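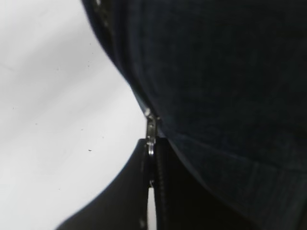 26/08/2020. Zippers, second week. Shalini asked again whether the arm can do the "get the lunch bag ready" chore end to end, and my answer is still no. Lifting and placing are fine. Closing and opening are where the time goes. The slider on the navy bag is a small silver thing with a little ring at the end, and the finger has to come in right beside the teeth to do anything useful with it. Black finger next to black tape gives the vision side very little to work with. Bence wants to try a brighter side light. I'd sooner try a different fingertip first.

Kadir's limit is 50 seconds per bag, start to finish. I can do it by hand without looking, so that's generous. 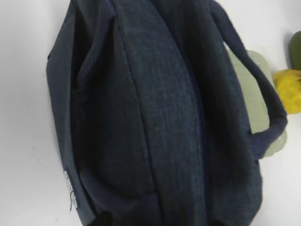 Soft bags also change shape every time they are set down. Rokness planner assumes a rigid body, so the approach path is stale as soon as the side folds in. Leidy suggested holding the handle with the second arm to keep some tension on the fabric – worth trying, but it ties up both arms for one zipper.

To do:
Ask Khang for the narrow fingertips
Re-tune grip force, now at 600 in the config
Wipe the table
Leave the packing step alone until September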